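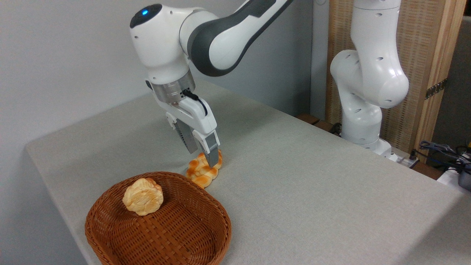

Darklow Automation Support - Cell Care Team
Ticket 1000: left arm drops the braided roll
Cell: Felis (two arms, one table)
Status: fixed, watching
Priority: 3

Reported in May. The gripper closes on the braided roll, lifts, and lets it slip before it gets to the basket. Round pastries go in fine every time. Only the braid gives trouble.

Log

8:40 a.m. Ran the pick at low speed with the standard program. Same slip. The fingers were coming down too high and pinching the crust near the top of the twist, so there was hardly any bread between them.

9:15 a.m. Checked the zero on the gripper. It was off by 4 mm in height! Great find, and a quick one. The Pokeo recipe was still loading the tool offset from before the last fingertip change.

9:50 a.m. Entered the new offset, wiped both fingertips, reseated the gripper cable and left enough slack for the wrist to turn. Grip force put back to 92 percent of the recipe value - it had been raised to fight the slipping and was denting the crust.

10:30 a.m. Test picks on the braid, all held. Really pleased with how gently it sets the roll down now.

Still open: the Vlachou recipe calls the same tool file, so please check its height before running it. Cables at the table corner need tying back at the next service.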